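Ticket 2295 – Bukness handheld capture, left/right pose drift
Project: Hirnola
Status: Open
Opened: 18th May

Summary: policies trained on the latest two-handed set reach the right area but miss on fine placement. Replay of the recorded tool poses shows the left track sliding away from the right as an episode goes on. Single-handed sets from the same rig replay cleanly.

Checked so far: clocks on both grippers agree. Jaw width readings are fine. Recalibrating the left unit made no difference. Of the 59 episodes replayed, the worst are those with the mug tree, where one hand holds the stick towards the base and the other stays open.

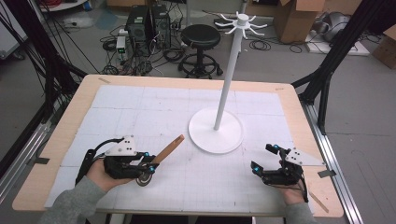 Indness support replied that drift on one side only is usually a tracking fault and seldom a training one, and asked for the raw pose logs before any retraining. They also wanted to know whether the map was built once per session or once per episode.

Once per session. Logs uploaded. We rebuilt the map for each episode on a batch of new takes and the gap at the end of the episode fell to 2 mm – inside our limit. The old takes can't be repaired this way, as the mapping pass was not kept.

Next: retrain on the new takes only, same settings, and compare with the Boyer baseline. Old set marked as excluded until July. Leave the ticket open until the comparison is in.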